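20/04/2023

Still not convinced, but the lever moves

I said in December that I would give the robot arm project one more season and then sell the hardware to somebody with more patience. The season is nearly up. I haven't sold anything, so read into that what you like.

For anyone new, I rent a bench at Drorkent, a shared workshop with good saws and terrible heating, and I have been trying to build a setup that can do one dull job without me standing next to it. The job is moving a lever with a ball on the end to a mark on a tape and leaving it there. I picked it after reading too many posts where a home-built arm pours coffee or folds a shirt, once, in a video with a cut in the middle. I wanted something with a number on it. Either the ball ends up at the 2 or it doesn't.

Everything so far has been in simulation, which regular readers will know I was rude about last year. I'm going to stay a little rude. But I burned out a wrist motor doing it the other way, and a wrist motor costs money.

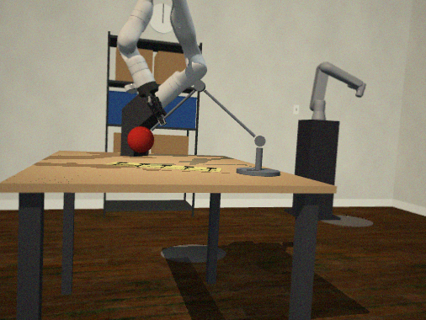 Building the room took far longer than building the task. I started with a bare floor and a table and the planner was happy as could be, swinging its elbow through places where my actual bench has a shelf behind it. So in went a wall, then shelving, then boxes on the shelving, and with every addition the arm got slower and more timid. I count that as a win for the simulation and a loss for the arm. A path that only works in an empty room isn't much of a path.

The model of the arm came with Ridirano, the package I'm using to plan the moves. It's fine. The manual claims you can be up and running in an evening, and I'd like to meet whoever had that evening. Mine went on finding out that the tool offset was measured from a different point on the wrist than the one the diagram shows. The gripper closed very confidently on thin air, over and over, and the log said success every time. "Success" in the log means the fingers reached the position they were told to reach. It has no opinion on whether anything was between them.

That is my main complaint about this whole hobby, by the way. Far too many of the numbers people post are the machine grading its own homework. If you tell me your arm has a great success rate I want to know who decided what a success was, and whether they were looking.

So I score from the tape. I open the wrist view at the end of a run, look at where the ball has ended up against the numbers, and write it in a notebook. With a pencil.

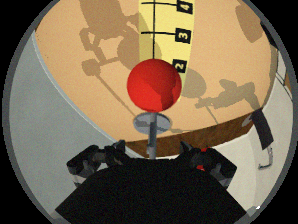 The wrist view is wide angle, and I went back and forth on that. Wide means the fingers and the target stay in view at the same time even when you're right on top of it. It also means every straight edge turns into a banana, and anything near the rim is close to useless for measuring. I tried the correction routine that comes with Cellimine, the vision add-on, and got a nice flat picture with mushy edges and a ball shaped like an egg. I switched it off again. My eyes are better at ignoring the bend than the software is at removing it, and I only care about the middle anyway.

Shadows were the other headache. My first ball finder looked for red and nothing else, and it did well until the lighting was turned up to something like a real workshop. Then the arm started throwing shadows over its own target, half the ball went dark, and the finder decided the ball was whatever half was left. The center point jumped, the arm chased it, the shadow moved, the center jumped back. I watched it dither like that for longer than I care to admit. The tempting fix is to delete the shadows, it's a checkbox, and I suspect plenty of people tick it. I left them on. There is no checkbox at Drorkent.

What I did instead was crude. The finder now accepts a much darker red, fits a circle to the outline, and throws out any fit whose size jumps between one reading and the next. It's slower and it sometimes refuses to answer. I'll take a refusal over a confident wrong answer.
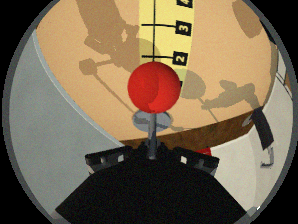

Now the count, for what it's worth. I logged 176 runs with the final version and scored 154 of them as good, which to me means the ball stopped at the mark I asked for when I checked it against the tape. The rest were mostly the arm giving up because the finder wouldn't commit. A few were the lever being nudged past the mark as the fingers opened, and those bother me more, as the arm thought it had finished.

Is that good? I don't know. It beats my first version easily, but my first version was bad. A person could do the job while eating a sandwich. And none of it includes friction I believe in: the lever joint in the simulation is as smooth as butter, and the real one I've made from a bearing out of the scrap bin has a sticky spot near the 3 that you can feel with your finger.

The reader who signs off as Lý asked whether I'd share the scene files. Yes, once I've cleaned out the naming, which at the moment is a disgrace. I have two tables called table_new and one of them is the old one.

Next job is the replacement wrist motor, then the real lever clamped to the real bench, sticky spot and all. I expect the score to drop a lot. I'll post it either way, from the notebook.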